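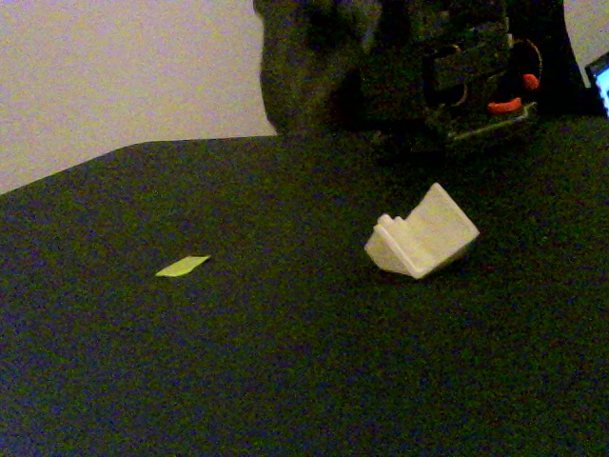
The dark cloth on the work surface, with a white plastic part lying on it.

Dalibor Gajdoš has covered his work surfaces with cloth for 16 years, and he has firm views on which cloth. He runs the sorting room at Zelenák, a small workshop that takes in household fittings, strips them down, cleans what can be kept and packs the parts for resale. Clips, feet, hinge caps and drawer stops pass over his benches. Most are white or cream plastic, and most are small enough to be lost under a thumb.

I had asked to talk about storage. He wanted to talk about the surface first.

"You can have the best drawers in the country," he said. "If the part has gone on the floor before it reaches the drawer, you have bought the drawers for nothing."

The first benches at Zelenák had bare tops. A dropped clip would bounce, and a round one would roll. Gajdoš tried rubber mats, which stopped the rolling but held grit and had to be scrubbed. He then tried a short-pile cloth sold under the name Mikier, in pale grey. It was quiet and soft, and it was taken off again within a month.

"Pale cloth, pale parts. I don't know what I was thinking. You were feeling for things with your fingertips by four in the afternoon."

The present covering is dark. He buys it from Tuster in a width of 68 centimetres, which matches the depth of the older benches with a little over to turn down at the front. On the newer benches, which are deeper, a strip is left bare along the back and used for trays. The cloth is not glued. It is pulled tight by hand and held at the back with a batten, so that it can be lifted and shaken out.

He does not insist that it lies perfectly flat. A slight rise does no harm as long as the slope is gentle and nothing has been trapped beneath. A sharp fold is another matter, as a thin part will slide into it and stay there until the cloth comes off. New cloth is left unrolled overnight before fitting. Creases that survive that are steamed from the underside.

I asked whether the colour had to be black.

"Dark is enough. Green, navy, black, it makes no difference to the hand. What matters is the finish. If it shines, you get a bright patch under the lamp and the white part disappears in the patch."

A fuzzy surface does not shine, but it collects lint. Gajdoš regards this as the main cost of the system. Each bench is brushed at the end of a shift, always in the same direction, and gone over with a roller where the brushing has left anything behind. Vacuuming was given up early. The nozzle lifted the cloth, and on two occasions it took a part with it. Both parts were found in the bag, he said, and the second took most of a lunch break.

The cloth is washed cold, without softener. Softener leaves a film that he says can be felt on clean plastic afterwards, and the film holds dust. It is dried flat. He expects a length to last 7 months on a busy bench. Wear shows first at the front edge, where forearms rest, and a worn length is cut down for lining boxes.

The walls were dealt with after the benches. He had them painted in a light, faintly warm grey called Clirnel, chosen from a card that is still pinned inside the stores cupboard. White had been the obvious choice and he rejected it.

"White walls throw too much back. You look up, you look down, and for a second the cloth is a hole. With a bit of grey in it, your eyes don't have to work as hard."

He had no measurements to support this and did not claim any. The room was repainted in June, and the sorters were asked some weeks later if they wanted it changed back. They did not.

Lighting is kept low and to the side. A lamp directly overhead flattens a pale part, he said, and a crack or a missing lug is easier to pick out when there is some shading across it. Parts that let a little light through are the most awkward, as a fine crack in them can look like a moulding line. Those are lifted off the cloth and turned in the fingers. He does not trust a judgement made from above.

The rule on the bench is one part at a time. A part is put down on clear cloth, well away from the front edge, and left alone until the sorter has looked at it. It is then turned over once. Only after that does it go into a tray. Gajdoš admitted that the rule is slower than tipping out a handful, and that new starters tend to resist it.

"They tip out a pile because it looks like getting on with it. Then they push the pile about. Every push is a scratch. A scratch on white plastic fills with dirt, and in a year it is a grey line that the customer sees and I don't."

Trays are shallow and labelled on the short side. A full tray leaves the bench at once and an empty one takes its place. Drawers, the subject I had come to discuss, are used only for stock that has been checked and bagged, and he was content to leave them at that. They are ordinary drawers. The runners are waxed twice a year.

For anyone sorting small fittings at home, his advice was to skip the special mats and buy an offcut of dark felt, larger than seems necessary. It should reach past the elbows on both sides – people always cut it too small, he said, and then work in the middle third of it. A tea towel will do for an evening if it is a dark one without a pattern. Terry towelling will not, as the loops catch on clips.

He is now testing a heavier grade from Tuster on the end bench. It lies better at the corners. It also takes longer to dry, and he has not yet decided whether to order more.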